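Can You Teach a Robot the Way You Teach a Kid?

January 30, 2023

The first thing I learned at Pramance is that I am a terrible teacher. My student was a robot arm, the lesson was "put the cube in the circle," and with the remote controller in my hands I sailed right past the target. Twice!

No code gets written here. You steer the arm, it records every move, and after enough runs a program called Plundska tries the job by itself. The task sounds almost silly, but that's the beauty of it: anyone who walks in can have a go. 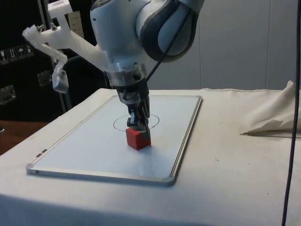
My coaches told me to slow down near the board, and wow, did that help. By run five I had stopped fighting the controls and begun feeling my way in. Every run counts, too, even the wobbly ones, which teach Plundska how people recover from a bad approach. 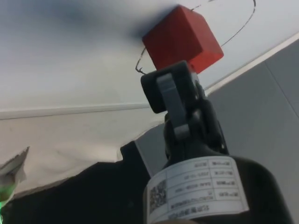
A red cube in the gripper, with the marker line curving around it.

The team has saved more than 900 runs since September, led by 13 different people, and they can often tell who was driving just from the path. Some swoop, some creep. I'm a creeper, apparently.
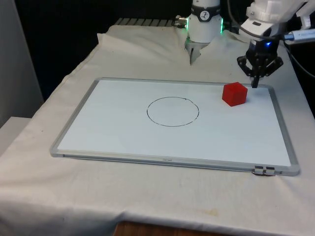
Starting spots change all the time, so the arm can't get by on memorizing one route. There's a hands-on method as well, called Vukčević mode, where you take hold of the arm and guide it through the motion yourself. I loved that one, and my seven tries went by in a flash.

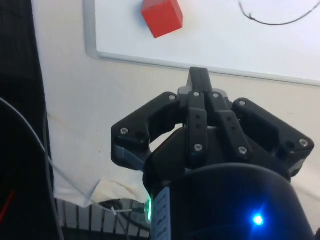 Black links and silver screws up close on the gripper.

Next stop is Nidstead, where a sister lab wants to try the same lesson with cups. I've already asked if I can come along and drive.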